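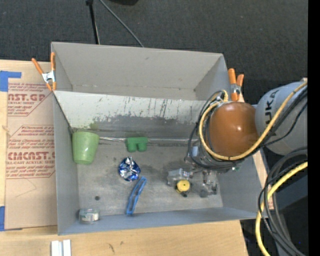 **Can small mixed household things be brought in one open bin, without sorting them first?**

Bring them together, and the sorting will be done at the depot. Only glass, batteries and paint must be kept apart.

## Usten opens mixed-item drop-off at Sheehan depot

SHEEHAN – Usten, the reuse company from Indine, will open a drop-off point for small household items at its Sheehan depot in October. Residents can bring cups, toys, plastic parts, food foil and other little things which usually stay in a kitchen drawer for years.

The service is free for households. Each visitor may bring up to 10 kilograms in one visit. The depot will be open every Thursday until 7 in the evening.

In the spring, Usten made a trial of the service in Dolent. During this trial 1255 households brought their items, and many of them came more than once. The most frequent wish was a simple one – to have less sorting at home.

"People told us that they do not know where a small plastic piece belongs, so they keep it or they throw it away," the company said. "We want to take this question from them."

Items in good condition will be cleaned and offered in the Usten shop in Indine. The rest will be separated by material and sent for recycling. The Sheehan depot has room for 2000 bins.

Bins can be borrowed at the depot entrance and must be returned empty.

**Press contact:** Usten press office, Indine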